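How I Put Together a Care Package That Survives the Mail

My niece moved 1,231 miles away for school, and since then I've turned into the family's unofficial shipping department. 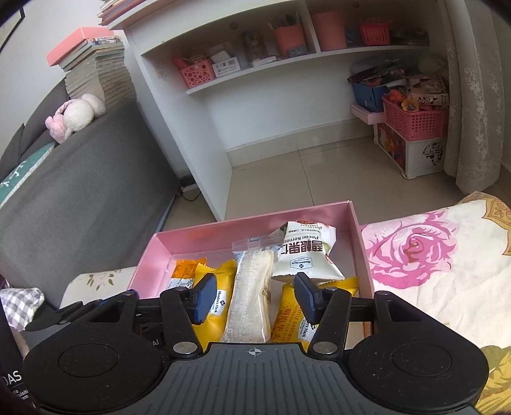
I send one box a month during the school year, and the first few were pretty sad. One got there with a brownie mashed into a pair of socks. Another cost me more in postage than everything inside it put together! So I've changed how I do things quite a bit, and a few people asked me to write it all down.

Start with the outer box

I used to buy the treats first and then run around the house hunting for a box that would fit. Do it the other way. Pick the shipping box, set it on the kitchen table and shop to fill it. I like a plain brown one, a bit deeper than a shoe box, with all four flaps in good shape. If it's been used before, peel off or black out every old label and barcode. I left one on once and my package took a very scenic route.

If you want a pretty box too, put it inside the brown one. Leave a couple of fingers of space on every side for padding.

Weigh as you go

I keep a kitchen scale out the whole time. My last box, the October one, came to 2,445 grams taped shut, and jars are nearly always what pushes me over. Now I skip the jam and send things that are mostly air and sugar.

Check the price online before you leave home. Some services charge by weight and some by box size, and it's worth five minutes to compare them.

What I put in

Snacks in sealed store packaging travel best. I buy single-serving bags where I can, because dorm rooms and open bags mean ants (ask me how I know). Nuts, dried fruit, crackers, hard candy and tea bags all do fine. Chocolate is a cold weather thing. From late spring on I leave it out completely.

My niece is hooked on the Romis ginger chews, so those go in every time, and I get the Cusi instant soup cups when the corner store has them for 79 cents. Pull the cups out of their cardboard sleeve and stuff something small around them.

Then I add one useful thing. Lip balm, a phone cord, stamps, laundry money in an envelope. Last winter it was a pair of Erkano wool socks, and I got a thank-you call for those before anything else was even opened.

Packing it

Heavy stuff goes on the bottom and toward the middle. Flat packets can lie side by side, or stand up like files in a drawer if the box is deep enough. Anything that could leak gets its own zip bag with the air pressed out, and then I put it in a second one.

Fill the gaps with crumpled paper - packing paper, old newspaper, whatever you've got. Dish towels work too, and then they get a dish towel. Close the flaps, pick the box up and give it a gentle shake. If you hear sliding, open it up and add more paper.

Write the address on a card and lay it on top before you tape. If the outside label gets torn off, somebody can still open the box and see where it belongs.

Taping and mailing

Use real packing tape. I run two strips down the center seam, top and bottom, then one across each end. A roll from the hardware store was $2.99 and has lasted me all year.

I drop mine at the Serlow branch before ten in the morning, when there's no line. Get the tracking number and text it to whoever's getting the package, unless it's meant to be a surprise. I've tried the surprise way, and the box sat in the mail room for nine days.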